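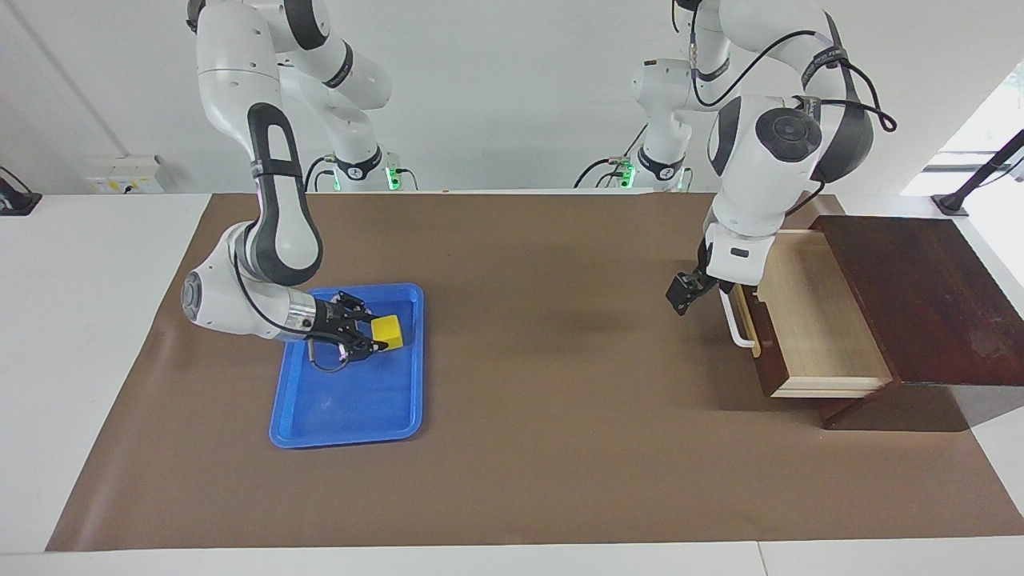
Last updated: January

Food waste in the Belmonte canteen: project report

Chunhua Luo, Jabari Mbwambo, Jingyi Duan
Supervisor: Lyle Thibodeaux

1. Why we chose this subject

All three of us eat lunch in the Belmonte canteen, and we often saw full plates going back to the kitchen. We wanted to know how much food is thrown away, and which dishes come back most. The kitchen already weighs its own waste, but it does not separate what is left on plates from what was never served.

2. Method

We collected plate leftovers for 12 lunches. Before each lunch the kitchen gave us three buckets: one for starch (rice, potatoes, bread), one for vegetables and one for meat or fish. Jabari stood at the tray return and asked people to scrape their plates into the right bucket. Jingyi did the weighing and I wrote the results in the table.

On the first two days many people mixed the buckets, so we made larger signs. We kept those two days in the total, but not in the comparison between food types.

We also gave out a short questionnaire and received 121 answers.

3. Results

In the 12 lunches 2,305 meals were sold. The plate leftovers weighed 582 kg less the buckets, which were weighed empty every morning. Starch was the heaviest type on every day that we compared, and rice came back more than potatoes.

In the questionnaire, the most common reason for leaving food was that the portion was too large. Several people wrote that they do not like to ask for less – they think it slows down the queue.

4. Problems

Soup was difficult. It went into the vegetable bucket, although a large part of it is water. The scale also showed only whole kilograms, so the small amounts are not exact.

5. Next step

We have asked the kitchen to try two sizes of rice portion at the same price. Shaohua Bai will repeat the weighing with the same buckets next term.

We use cookies to remember your settings. Accept | Refuse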